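The Dryer With a Number

By Gundano Dambrauskienė
February 11, 2025

For four years I lived without a washing machine. The apartment in Stedby had a corner where one could stand, with a pipe and a drain, but I never bought the machine. Instead I carried my clothes down the street in a blue bag, and I learned to like it. When I travel now, I look for the laundry before I look for the museum.

The newer ones are clean and bright, with gray machines, bottles on white shelves, and large letters on the wall.

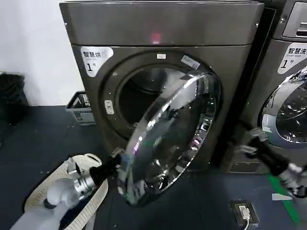
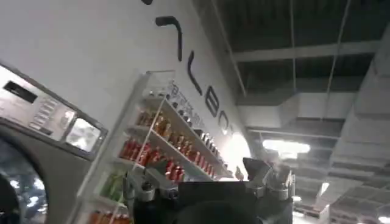
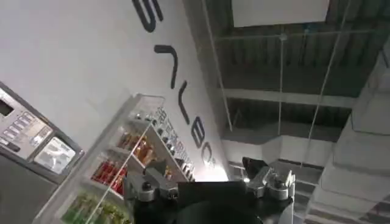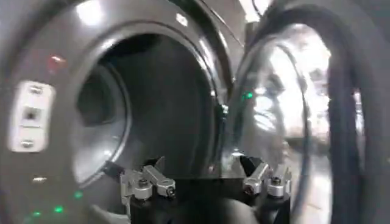 My first laundry was called Nultik, and it had no shelves at all. It had a bench, a clock and a change machine that did not like wet coins. You brought your own powder in a jar. If you forgot it, you asked the person next to you, and this is how I spoke my first real sentences in English. I had studied the language for years, but my schoolbook did not include the words "lint" or "spin." I learned them from a woman who was folding curtains.

I believe that people who own a washing machine forget how much work is inside the word "laundry." At home, the work is cut into small pieces. You put in a load before breakfast, you remember it in the afternoon, you hang it in the evening. In a public laundry you must do everything in one visit, and so you see the whole job from beginning to end. You sort, you load, you wait, you move the wet things across, you wait again, you fold. After some months I had a system, and I was a little proud of it.

The sorting I do at home, on the bed. Towels and sheets go together because they can take hot water. Dark clothes go in the second bag, inside out, with the zippers closed. Sweaters stay in the apartment and I wash them in the sink, which I hate, but I have shrunk two good ones and I do not want a third. I also check the pockets. A paper handkerchief in a load of black clothes is a punishment that lasts until the next wash.

Choosing a washer is a matter of opinion. Some customers always take the same one, and they look unhappy when it is busy. I open the door first and put my head near the drum. It should smell of nothing. I turn the drum once with my hand to hear if something is left in it, a button or a coin. Then I run a finger along the inside of the rubber seal, if the machine has one, where small socks like to hide. I have found four socks in this way, none of them mine, and I left each one on top of the machine for its owner.

The most common mistake is to fill the drum too much. I made it for a whole winter, to save money. The clothes came out wet but not really clean, with the powder still white in the folds, and they needed two rounds of drying instead of one, so in the end I saved nothing. Now I leave a space at the top as wide as my hand. Bed covers get a machine of their own.

The dryer needs more attention than the washer. Before I put anything in, I clean the filter, even when it looks clean. I shake each piece. Sheets are the worst, they roll themselves into a ball and keep one wet pillowcase in the middle like a secret. I stop the dryer at half time, pull the ball apart and start again. I lose a minute, and I go home with a dry pillowcase.

In some places each dryer has its own number, and I am fond of this. A number makes it easy to talk. "Number three is slow," somebody tells you, and you thank them. At Nultik the machines had no numbers and so they received names from the customers. There was the Loud One, and there was the Good One by the door. When the Good One was repaired and came back with a different sound, people discussed it in the line as if a neighbor had changed his hair.

Then there is the waiting. At the beginning I brought work with me, and I could not do it. The noise is not very loud, but it is regular, and it takes away your thoughts. Later I brought only a book, and after that nothing. I watched the clothes go around. A washing cycle is long enough to write a letter and too short to go to the other side of town and come back. Some people did go, and their wet clothes sat in the drum while others waited with full bags. The rule at Nultik was not written down anywhere, but everybody knew it: you give a person ten minutes, and then you may take out the clothes and put them in a basket, carefully, and you do not look at them too much.

In December the place was full. People came with tablecloths and the covers of sofas, because guests were expected, and the windows were gray with steam. I once waited so long for a dryer that I took everything home wet and hung it over the chairs, the doors and the lamp. The apartment smelled of soap for days. My shirts dried stiff, like cardboard, and I had to iron every one of them. Before this I had not understood what a dryer was giving me.

Folding is my favorite part, and I do it there, at the table, while the cloth is warm. Warm cotton obeys. If you carry it home in a heap, it makes its own folds on the way, and only the iron can take them out. I fold the sheets first, then the towels in three, then the shirts. The socks I leave for home — I like to match them in front of the television.

Last year I moved to an apartment that already had a machine in it, a small white one, under the kitchen counter. It is quiet and it works well. I use it for shirts and for towels. But the bed covers do not fit, and so once a month I still take the blue bag and walk down the street with it, and I put a few other things in too, so that the bag is full.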